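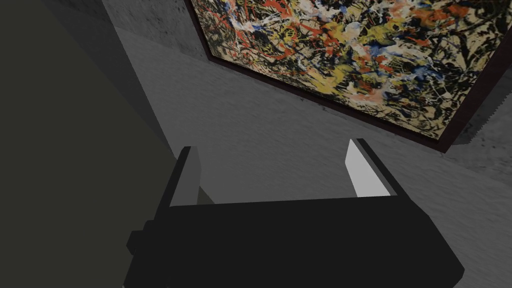
Kelechi Abubakar wrote:
Split the rate before it goes into the channel manager. If you load dinner, bed and breakfast as one price, Finamora treats the lot as accommodation and you will be paying commission on the dinner as well. Set up a room rate and a separate meal supplement, then map only the room rate to the outside sites.

pinfold_rooms wrote:
Tried that in January. The supplement shows on our own booking page but drops off the confirmation email if the guest changes the dates afterwards. I had a couple turn up expecting dinner with nothing on the arrivals sheet. Is yours doing the same?

Kelechi Abubakar wrote:
Only if the supplement is set per stay. Set it per person per night and it survives a date change. Rates > Extras > Charge basis. You have to save the extra and then save the rate plan it belongs to, or the old basis stays live.
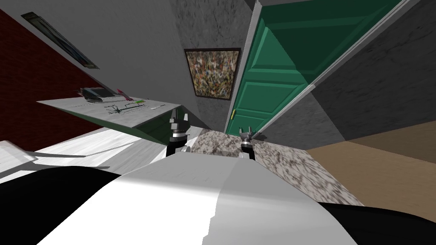 Desk and speckled granite worktop

Imelda Lacson wrote:
I don't agree with splitting it. We run eight rooms at Fisbridge and sell the package at 130 for two, one price, room and two-course dinner at the pub. As soon as guests see the dinner as its own line they ask to have it taken off and keep the discounted room. Commission on the meal portion is a cost I would sooner carry.

pinfold_rooms wrote:
What do you pay the pub?

Imelda Lacson wrote:
18 a head, invoiced monthly. Drinks are settled by the guest at the bar. They get a paper voucher at check-in with the room number and date on it, and the pub sends the used ones back with the invoice. If the voucher isn't used we aren't charged.

Kelechi Abubakar wrote:
So your room is going out at 94 less commission on the full 130. Fine if you would otherwise be empty midweek. At weekends I'd want to see the sums.

Imelda Lacson wrote:
It's closed out at weekends. Midweek only, minimum 3 nights' notice so the pub can hold the table.

threekeys wrote:
Nomness lets you hide the supplement line from the guest and still report it separately. We moved over from Finamora for that reason. The calendar sync is slower, though, and we've had one double booking, so I wouldn't call it a straight improvement. 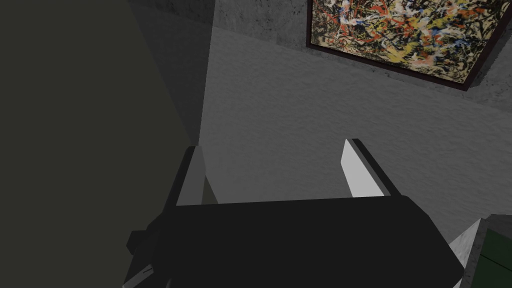
Bookings, Rates and Channel Managers

pinfold_rooms wrote:
Changed to per person per night as suggested and ran a test booking. Moved it by two nights and the dinner is still on the confirmation. Arrivals sheet is correct too. The deposit hasn't recalculated, it still asks for 68 as on the first version.

Kelechi Abubakar wrote:
Deposit is fixed at the time of booking. There's a button to reissue it, bottom of the payments tab.

pinfold_rooms wrote:
Found it, thanks. Imelda, do you put the pub's last orders on the voucher?

Imelda Lacson wrote:
Yes, 8.30pm, and again in the pre-arrival email.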